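Beta Testers Wanted: Skirer for the Living Room

Fesico is looking for people who watch television with a game controller in their hand and have opinions about it. If you have ever spent so long typing the name of a show with a thumbstick that you forgot which show it was, you are already overqualified.

Skirer is our video app. It has lived on phones for a while, where people tap things and the things open. Now we are bringing it to game consoles, where people sit ten feet away, half under a blanket, and say "play" to a television that hears "plague." We would like some help before we let the general public at it.

What you would be doing

The test runs from January until we stop finding embarrassing bugs, or until the end of spring, whichever the accounting department notices first. You install the test version on your own console and use it the way you normally would. Once a week we send you a short list of things to try: resume a video on a second profile, search by voice with the dishwasher going, let a child loose on the parental controls. You tell us what broke. Please be specific. "It's bad" is fair, and we have heard it from our own families, but we can't file it.

There are two groups. The home group does everything from the couch. The lab group does the same and also comes to our office in the Bouazza Building for one evening session, starting at 6 p.m., where we watch you use the menus and try very hard not to say "the other button."

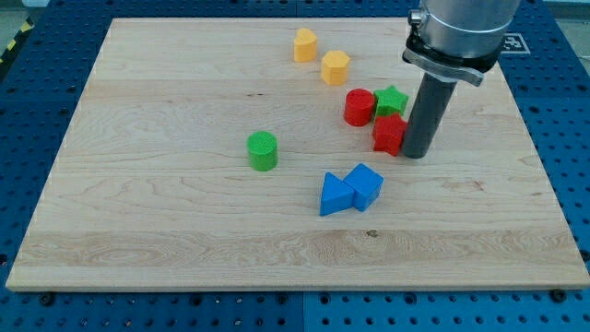

Lab sessions last 2 hours, with a break in the middle. There is coffee. It has been tested less thoroughly than the software. Parking is free after 5 p.m. if you use the rear lot and ignore the sign, which we have asked the landlord to take down.

Who we want

You own a current console and it is plugged in. You have a home internet connection that you would describe without swearing, most of the time. You are 18 or older. You watch at least a few hours of video a week on the big screen, and you can write a plain sentence about what you saw.

You do not need to be a gamer. We have plenty of those, and they are wonderful, but they will find the hidden diagnostics menu in four minutes and never look at the home page again. We are short on people who only use the console for movies, people who share one account with a whole household, and people who use captions all the time. Left-handed testers, please say so on the form. We got something wrong last time and would like to know how wrong.

If you work for a company that makes a competing video app, we admire your nerve, but no.

What you get

Home testers receive 39 dollars a month in store credit. Lab testers get the same plus a payment for the evening session, handed over before you leave whether or not you liked the app. Everyone who sticks with it to the end keeps a year of Skirer without ads. Your name will also appear in the credits screen, five menus deep, where we expect it to be very safe.

The fine print, in larger print

We have 4000 places in the home group and far fewer in the lab. The test version records crashes, button presses and what you searched for while using it. Voice clips are kept only if you turn that setting on, and it starts out off. You can quit at any time by deleting the app and telling us, or by just deleting the app, as most people do.

You will be asked to sign a confidentiality agreement written by our partners at Drarow, who handle the sign-ups. It is two pages long. The first draft was eleven, so please appreciate it.

How to apply

Fill out the tester form on the Skirer community page. It asks for your console model, your TV size and the last thing an app did that made you put the controller down and leave the room. There is a limit of 2000 characters on that last answer — we raised it after the phone test.

Applications close when the places are full. We reply to everyone, including the people we turn down, and the email comes from a real mailbox that you can write back to.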